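Raveck Pantry
About us

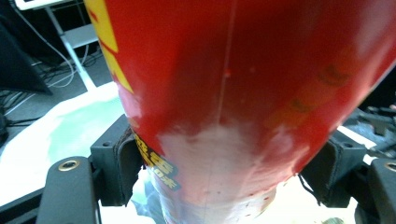 Who we are

Raveck Pantry is a wholesaler of East Asian groceries. We buy noodles, sauces, rice, dried mushrooms, seasonings and snacks from importers and sell them on to independent shops, cafés, canteens and a growing number of village stores. We also have a small trade counter at the front of the warehouse where anybody can come in and buy by the single packet.

The business was started by Elango Nambiar and Hadi Tannous, who had worked together for a larger food distributor and had both got tired of telling small shops that their orders were too small. A corner shop that wants six jars of chilli bean paste is not much use to a firm that sells by the pallet. We thought there were enough of those shops to make a living from, and so far there have been.

We began in one unit on the Prikus estate with a second-hand van and a rented cold store. We now have the unit next door as well, with the wall between them knocked through, and two vans. The cold store is our own.

What we stock

We keep almost 500 lines at any one time. The full list changes with the season and with what the importers can get, so we send an updated sheet to account customers at the start of each month. In general terms it breaks down like this.

Dry goods. Rice in 5 kg, 10 kg and 20 kg sacks, wheat and rice noodles, glass noodles, dried tofu skin, dried shiitake and wood ear, red beans, mung beans, sesame seeds black and white.

Sauces and pastes. Light and dark soy, oyster sauce, black vinegar, hoisin, fermented bean pastes, chilli oils from mild to very hot, sesame paste.

Instant food. Cup and tub noodles, packet noodles, rice porridge, soup bases and hotpot bases. This is the fastest-moving part of the warehouse, and the part most shops start with.

Snacks and sweets. Rice crackers, seaweed, roasted seeds, prawn crackers, jellies, hard and soft sweets, biscuits, mooncakes in season.

Drinks. Canned teas, soya milk, plum drinks, loose and bagged tea. No alcohol.

Chilled and frozen. Tofu, dumpling wrappers, dumplings, buns, fish balls. Chilled goods go out on our own vans only and we won't put them with a courier.

Kitchen basics. Steamers, chopsticks, ladles, rice paddles and a few sizes of wok. We don't try to be an equipment supplier, but people kept asking.

A good deal of what we sell comes in bright tubs, jars and packets with the writing in Chinese, and it looks well on a shelf. Red and yellow are everywhere in our aisles. Customers at the trade counter often shop by the colour of the packaging, and our counter staff are used to being asked for "the red one, the one I had last time". Bring the empty if you still have it. It saves a walk round.

How we choose things

Hadi does the buying. He tastes everything before it goes on the list, along with whoever is in the building, usually on a Thursday after the vans have gone. We cook noodles and soup bases as the packet says, and then again the way somebody in a hurry would do it. Sauces are tried on plain rice. Notes go in a book. A product needs a clear yes from at least two people, and one of them has to be from outside the buying side of the business.

We turn down more than we take. The usual reasons are price, a short date by the time it reaches us, or packaging that won't survive a delivery round. Tubs with thin lids are a regular problem, and so are glass jars that come twelve to a box with no dividers. We have dropped two chilli oils we liked very much on account of the leaks, and would take either of them back in a better bottle.

We don't stock a product without knowing what is in it. Where the printed packaging is only in Chinese, Japanese or Korean, we get the ingredients and allergens from the importer in writing and put an English label on every single unit before it leaves us. That label carries the product name, ingredients with allergens in bold, net weight, storage instructions, best-before date and the importer's address. We try to place it where it doesn't cover the maker's own name or the picture on the front, as that is what people look for.

Labelling

Elango runs this side. It takes up more of our week than any visitor expects. The labelling bench is at the back of the second unit, under the window, and there are four people on it most mornings.

Flat boxes are easy. Round containers are harder, as a label put on in a hurry will crease or sit at a slant, and a small barcode wrapped too far round a narrow tub won't scan at the till. We print narrower labels for anything curved and set them lengthways where we can. If you get one from us that won't scan, let us know the product code and we'll send a fresh strip of labels in the post the same day, and correct the size at our end.

Each new product has a sheet kept in a binder at the bench, with the wording, the label size, where it goes and who checked the translation. A second person reads every sheet before the first run is printed. The binders are open to any customer who would like to look.

Dates, dents and marked stock

Goods that have come a long way in a container don't always arrive looking new. Boxes get crushed at the corners and printed lids get rubbed. We open and check cases as they come in, and sort them three ways.

Sound and clean goes on the shelf at full price.

Sound but marked, meaning scuffed print, a small dent in a carton or a torn outer wrap with the inner seal whole, goes on the marked shelf by the trade counter at 40 per cent off. We don't send marked stock to account customers unless they have asked for it. Several cafés do ask, as they decant everything anyway.

Anything with a broken seal, a swollen lid, rust on a tin seam or a leak is thrown away. We don't sell it, and we don't give it away either.

Short-dated stock is listed on the last page of the monthly sheet, with the date printed next to the price. Food with time left on it that we can't sell goes to the Huteo community kitchen, who collect on Monday mornings and have first pick of the rice and noodles.

Ordering and delivery

You don't need a contract. To open an account we ask for a business name, a delivery address and a contact who will answer the phone. First orders are paid for in advance. After three orders we offer 14-day terms.

The minimum order for free delivery is £35 within our van area, which covers the town and the villages out as far as Manninen Bridge. You can mix cases, and most lines can be split. Outside the van area we use a courier for dry goods and charge what the courier charges us.

Orders in by noon go out the next working day. In December and in the weeks before Lunar New Year please allow one more day, and order gift boxes early. They are bought in once and don't come again until the following year.

Our drivers will carry goods to your stockroom door, or up one flight of stairs. If there is something awkward about your building — a low arch, a school next door, a yard shared with a garage — put it in the notes on your first order and it will stay on your account.

People

There are eleven of us. Elango looks after labelling, food safety and the accounts. Hadi looks after buying and the warehouse. The trade counter is run by two part-timers who between them speak Cantonese, Mandarin, Tamil and English. The rest of the team pick, pack, label and drive, and most can do at least two of those jobs. We take on extra hands in the run-up to New Year, and five of the present staff started that way.

We pay everybody the same hourly rate after their first six months, drivers included.

Visiting

The trade counter is open from 9 am to 4 pm, Monday to Friday, and from 9 am until 1 pm on Saturday. Parking is at the side of the building, not in the loading bay. The front door is level and the aisles at the counter end are wide enough for a wheelchair or a double buggy. The warehouse itself is not open to the public, but account customers are welcome to walk round with one of us. Ring first so that somebody is free.

We close for the last week of July for stocktaking. Emails sent during that week are read but may not be answered until we reopen.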